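Mon 26 February
By Leonor Cunha

Visit to Henriques: what we learned before spending the gripper money

We have an equipment budget for the year and one line on it is still open. It says "hand-held gripper tools, quantity to be decided." Before deciding I wanted to see a place that had been using them for a while, and Nilmini Dissanayake at Henriques was kind enough to give me most of a day.

Henriques is on the second floor of an old printing works outside town. Parking is at the back. The freight elevator was out, so I took the stairs, and I mention it only because Nilmini had put elevator access in her own planning notes and still got caught when her tables arrived. The firm does packing and handling work for small sellers, mostly kitchen and drinkware, and they want a robot arm to take over some of the dull parts of it. They don't own the arm yet. They bought the hand tools first, so that their people could record the jobs by hand, and they plan to buy the arm once they know which jobs are worth it.

That order of buying was the main thing I came to ask about. Our own plan had it the other way around: arm in the spring, hand tools whenever there was money left over. Nilmini went through her reasons at the whiteboard before we touched anything. An arm needs floor space, a guard, an electrician and a service contract. A hand tool needs a table and a charged battery. If the recordings show that a job is harder than you thought, you have lost a few weeks and not a capital purchase.

She also had a warning. The tools are cheap next to the arm, and so people don't budget for what goes with them. Her first budget had the tools and nothing else. By December she had gone back twice for more, once for storage and once for spare parts.

The work on the day was drinkware. The tumbler on the table had a steel body, a clear lid and a metal straw, and Nilmini uses it to show visitors why she changed her list of jobs. 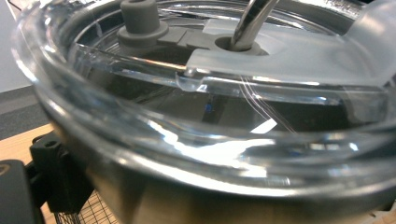 Tumbler lid with its frosted slider and straw, from the camera on the hand tool.

Her first list ranked jobs by how many hours they took. Drinkware was at the top. After a few weeks of recording she ranked them again by how hard the items were to hold and to see, and drinkware dropped a good way down. Clear plastic throws glare back at the camera. A lid like this has several small parts at different heights, and a straw standing up out of the middle gets in the way of anything that comes down from above. Steel walls are smooth and curved. None of it rules the job out, but it affects what you buy. She has now priced two extras that were not in the first plan: softer finger pads and a pair of diffused lights for each table.

I asked what the lights cost compared with the tools. The answer was not much, but the wiring was. The sockets at Henriques are all on one wall, and every table away from that wall needed a run put in. We have the same problem in our back room and I have added a line for it.

I spent a good while looking at the close views on her monitor. She keeps a folder of them for talking to suppliers. When somebody offers her a gripper and says it will handle anything in a kitchen, she opens the folder and asks them about the thin edges, the little rubber post, the slider and the hole the straw goes through. Two of the suppliers she spoke to asked for a sample to take away, and those were the two she kept talking to. Brakanow was one. The other was Kandale, who make the table frames as well and will quote for both together.

She buys her sample items in twos, one to use and one to keep for comparison, and she budgets to replace the used ones. Clear plastic in particular picks up marks, and she would like the wear to be something she has planned for. I had not thought of sample items as a running cost at all. Our draft had them as a single purchase. 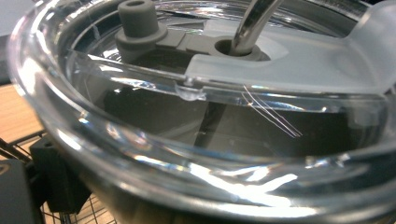
What it costs to run a table

Nilmini thinks in tables. One table is one person, one tool, one set of items and somewhere to put them down. She gave me her allowance for small things, which is 300 a month per table. That covers replacement items, finger pads, batteries, tape and cleaning cloths. She did not break it down further and said that when she had tried to, the time spent on it cost more than the cloths did.

Session length matters to the budget too. They record for 65 minutes and then stop for 15. The tool is not heavy but you are holding it out in front of you, and the wrist gets tired before the rest of you does. We had assumed people could do a full morning with one break. If her pattern is right for us as well, we will get a good deal less recording out of each person per day than our draft says, and either the schedule gets longer or we pay for more hours. I would sooner put the hours in now than ask for them in the summer.

Staff at Henriques rotate between recording and ordinary packing. I spoke to one of the packers over lunch, and she said she liked the change but wanted a lower table. They bought fixed-height ones to save money. Nilmini agrees this was a mistake and the next order will be adjustable -- it is on her list as a need and no longer as a want.

Tabletops are another small item that we had left to chance. Ours were going to be whatever the furniture store had in stock. Her advice was to pick one finish, buy it for every table, and get a sample of it under your own lights before ordering.
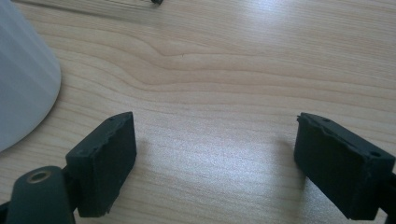
She would pay a little extra for a duller finish if she were doing it over. She would also buy one spare top and leave it in its wrapping, so that if a table gets damaged in the second year the replacement matches the others.

Fingers are the part she reorders most. They take the knocks, and she treats them the way a print shop treats blades. Her rule is to order the next set when she opens the last box. She had looked into having them made in the building and decided against it for now. The machine would be one more thing to house and look after, and the supplier's delivery has been good enough.

Storage and data

I had a short talk with the person who looks after the recordings. The system they use is called Dalia and it runs on a machine in a closet next to the break room. The cost to watch here is disk space. Every session goes in, and people are reluctant to delete anything until the arm has been chosen, so it only grows. They bought too little at the start and had to move everything over to a larger unit, and that took a week in which no one could record. My note from this part of the visit says "buy the bigger one first," underlined.

The closet also gets warm. They have a vent going in.

What I would change in our plan

I have written this up for the equipment meeting but the main points are below.

Move the hand tools ahead of the arm. We can have them in use within a month of ordering and the arm quote is good until the fall.

Start with 2 tables and not four. Henriques started with more than they could staff and one of them sat in a corner with coats on it for most of the first quarter.

Add lines for lighting, wiring, adjustable tables, sample items as a running cost, spare fingers, and storage. Most of these are small. Added up they come to more than the tools, and I think that is the number that will surprise people at the meeting.

Rank our jobs by difficulty as well as hours before we ask anyone to quote. We have been telling suppliers that glassware and bottles come first, and I am no longer sure they should. Boxes and pouches would give us something simpler to begin with, and the hours are not much lower.

Ask for a trial. Brakanow will lend a tool for a short period against a deposit. Nilmini did this and says it saved her from ordering the wrong size. The deposit came back without any trouble, though she did have to send the form twice.

One thing I did not get an answer on is insurance. Henriques rents, and their landlord's policy covers some of the equipment but apparently not all of it. We own our building so it may not apply, but I will call our agent before the meeting -- probably on the same day I call the electrician.

Nilmini has offered to come and look at our back room once the shelving is out. I said yes.

14 shares
3 comments

Related
Tables, benches and what we paid for them
Notes from the packaging fair, second day
Renting or buying: the forklift question again
Visit to Kandale: frames, casters and lead times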